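Grorkbridge Robotics Forum > Student Projects > Block sorting: score by color or by shape?

bunnithan
We have to lock down the scoring for the block task before the Hanwood round in July and my team is split. The task is a maple board bolted to the perforated table, eight blocks on it, and the arm has to push or pick them into groups. Half the kids want groups by color, the other half want groups by shape. Color splits evenly into pairs. Shape does not, because we have three cylinders and only one hex prism.

I need one rule that a judge can check fast. What did other schools do?
Bindu Unnithan, Egilsson club

tallgrass88
Color. We did shape last year and spent most of the season arguing about whether a tipped star still counts.

costel_c
Shape. Color is too easy for a vision class. You threshold on hue and you're done in an afternoon. My students learned more from two weeks of telling a cylinder from a hex prism seen from above than from anything else that term.

bunnithan
Costel, that's fair, but my group is first-years. This is the layout we are working from.

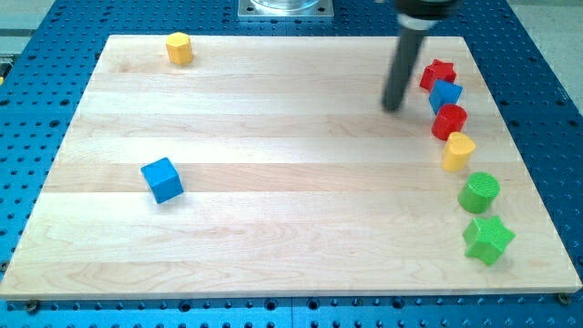
Practice board, six blocks down the right side, two on the left.

The blue cube and the yellow hex on the left are the ones I want to use as anchors. Everything else would have to be moved over to them or put in its own spot. With color scoring the second blue cube goes to the blue cube and the yellow cylinder goes to the hex. Red and green make their own pairs.

tallgrass88
That works. How close do they have to be to count as a pair? Write that down now. We used "touching" and regretted it.

ohm_sweet_ohm
I'd worry about the top of that column first. The red star and the blue cube are almost against each other. If the finger comes in from the left it is going to shove both of them, and then you're scoring luck. Space the start positions out.

costel_c
Disagree. Close blocks are the whole point. If every block has clear space around it you can hard-code the moves and skip the camera.

ohm_sweet_ohm
Then put the close pair in round two. First-years who fail the first move just stop working. I have watched it happen.

bunnithan
We ran a lot of attempts this spring, 1,470 logged in total, and the kids tagged the failures by hand. The most common tag was "pushed the neighbor," so ohm has a point. Second was the star turning when it got pushed from one of its points.

costel_c
Did you log the block angle at the start? If you did, you could check whether the star problem depends on which way the points face. We had 2,361 attempts on the Flollodent arm and the star angle mattered more than which student's code was running.

bunnithan
No angles. We only saved the start photo and the result, so we'd have to go back and measure. I could give that to the two students who finished early.

kmr_lab
Going back to the first question. Why not score both? 500 points for a full color sort, then a bonus if they also put the cylinders together afterward. The strong teams get something to chase and the judge still has a simple first check.

tallgrass88
Bonus rounds eat time. What is your time limit?

bunnithan
Four minutes per run. Reset takes us nearly that long again because the blocks have to go back on the same spots.

kmr_lab
Print a paper template and cut holes in it. Lay it on the board, drop the blocks in, lift it off. Make the holes a little loose or the stars catch.

costel_c
The template is a good idea. I still think you should do shape. But if it's color, please keep at least one tight pair on the board from the start. Otherwise it's a pushing contest.
Costel Coman

bunnithan
OK. Color for the main score, pair counts if the gap is less than one cube width, tight pair only in round two. I'll ask the students about the cylinder bonus and post the rule sheet when it's typed up.

ohm_sweet_ohm
Measure the gap from edge to edge and put that in the sheet too. Someone will try center to center.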